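Trollov at home: gallery

The two-armed build has a job! After a spring of bolting, unbolting and arguing over cable lengths, Trollov is now working on a proper household task, picking up keys and hanging them on hooks, and we're very pleased to be able to show some of it off. Most of you last saw it at the Biratik open evening, when it could wave and knock over a paper cup (to great applause, it must be said).

Since then Philomena Brophy has rewritten nearly all of the arm control, and Oľga Šindelář has redone the wiring between gripper and forearm on both sides. The work has moved out of the club room and into a front room, with ordinary furniture and ordinary things lying about. It makes a huge difference to how you think about the thing. On the bench you start to believe that everything is flat and well lit, and then you put a bunch of keys on a stool with a ridged seat and the whole evening goes on that.

Click through for the larger versions. Comments are open to members, and Philomena reads every one.
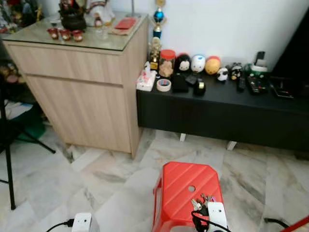 Nuketa Makers' Club, Home Robotics Group

Keys on the red stool, one gripper right next to them and the other down near the floor. We love the stool. It was chosen for its height, it wipes clean and you can pick it out from anywhere in the room, but the pattern moulded into the seat gave us a lot to think about. A key lying across a ridge sits at a slightly different angle from one lying along it, and the fingers have to get under the ring either way. Oľga's answer was to come in low and slow and close on the ring, leaving the keys to sort themselves out.

Cables are the other thing to look at if you're planning something similar. Give the gripper too little slack and it tugs at full reach, give it too much and you get a loop lying across the very thing you want to pick up. We've been up and down on this all month. Current thinking is a longer loop, clipped further back along the arm, and Philomena has printed 31 little clips in various sizes to find one that grips without pinching. (If anyone wants the spares, please ask. Please.) 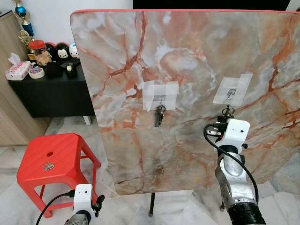 Nuketa Makers' Club – Home Robotics Group – Trollov project

Up at the board, with a bunch of keys hanging from the left hook and the right arm holding a key ring just under the other one. The hooks are held on with strips of tape, several layers deep, and you can move one to a new spot in a minute, so the task can be made easier or harder as we go. The marble pattern on the board is a lovely nuisance for the vision side, all those rusty veins running about behind a thin bit of metal, and Philomena is delighted with it for that reason. If it can find a hook against that, a plain white wall ought to be a holiday!

Hanging is a good deal fussier than picking up. The ring has to face the right way, pass over the end of the hook and then be let go gently enough that it stays. Oľga keeps the attempts in a notebook, with a column for what went wrong, and her best entry so far is simply "swung". The plan is to get to 1000 logged attempts before November and then bring the notebook, the logs and both arms to the club room for a proper evening of it.

Still on the list: softer pads for the fingers, a tidier mount for the shoulder joints, and a way of handing a bunch from one arm to the other. That last one is what we're most excited about. Gallagher, our test script, can already set up the two arms face to face in simulation, but real key rings are far more slippery characters than the drawn ones.

If you'd like to come and help, the group meets from half past six and we can always use another pair of hands for resetting the keys between goes. Bring a bunch of your own if you don't mind lending it, the odder the better. Oľga would especially like one with a big fob.

More pictures once the new clips are on.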